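We went to the pumpkin night at Sheehan Farm again this October, and this time I talked Éabha Daly into coming with her two kids, which made five of us in one car plus a wagon we never ended up using. (If you're wondering about bringing a wagon: the paths are gravel and pretty steep behind the barn. Leave it home.)

Gates opened at 4 and we rolled in maybe ten minutes later, and the first field was already filling up! Parking was free, admission was paid at a little shed by the road, and the woman in the shed stamped our hands with a bat that was still on mine two days later. Get the paper map from her. The signs inside are cute but they point all over the place, and we walked past the cider stand twice.

The kids wanted the corn maze right off. There are two of them now – a short one for little legs and the big one, which they call Undness this year, I guess after some kind of swamp monster the farm made up. We did the short one first and then, because I am easily talked into things, the big one. I lost Éabha somewhere near the middle and found her at the exit eating a donut.
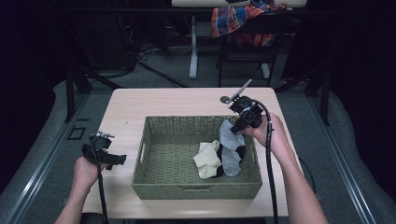
By then it was getting dark, and that's really when the place gets good. They light the carved pumpkins along the creek, all 307 of them according to the board at the start of the trail, and people slow way down and talk in these quiet voices like they're in church. My favorite was a big lopsided owl. Éabha's youngest liked a plain one with no face at all and would not be moved from it.

The haunted barn is the one part I'd think twice about with small kids. It's loud, it's very dark, and a guy with a chain follows you out into the yard. Cillian Cullinane runs the barn and told us at the door that the lights-on walkthrough ends at 6, so if you've got a nervous one, do that before the mazes. We'd missed it. My oldest went in with me anyway and held my sleeve so hard she stretched it out!

Food was chili, kettle corn, and those donuts. The chili line was long and the donut line was longer, but the donuts were hot and I'd stand in it again. Bring cash for the chili – they weren't taking cards at that window.

We left a little after 8 with four pumpkins, one of them far too big for my porch steps, and mud all over the floor mats. Next time I'm wearing boots.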